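Moving Totes With Two Arms: Spring Project Report
Yulan Tang and Fulgencio Mateos, Team Grineck

Our assignment sounded almost too easy: get a two-arm robot to pick up a plastic tote and carry it without dropping it or tipping it. We named the robot Homo (it has two arms, so it's basically one of us) and got to work in January. We loved this project, and we want to do more of it!

The first thing we tried was copying the same path to both arms. That went badly. One side always got to the rim a little early and pushed the tote sideways before the other could close.

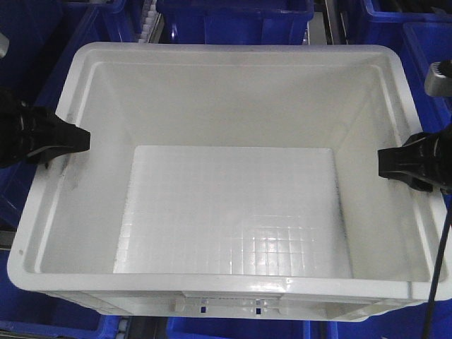
So we added a wait step. Each arm moves to its side, stops, and sends a ready signal, and only then do both close together. Out of 44 test lifts with the old code, we finished 20. With the wait step we ran 82 more and dropped far fewer, which had us yelling in the lab on a Friday evening.

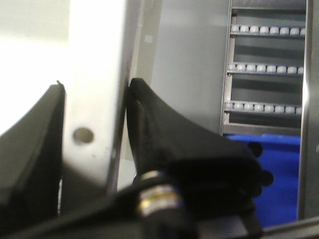 Planning the approach took the most time. Fulgencio wrote 488 lines for it and then deleted a lot of them. The arms have to work close to other equipment, and from the wrist camera you can see the rack with its rows of little white round parts, with a blue bin right under it. We gave the planner a keep-out zone for anything like that, and we made it bigger twice.

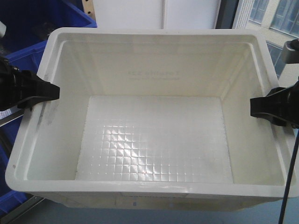 Next we want to try totes with a load inside, especially one that can slide around. Yulan has already started on a tilt check that slows both arms when one side gets too high. We'd also like to try our code on the Malabanan course, if we can get a slot!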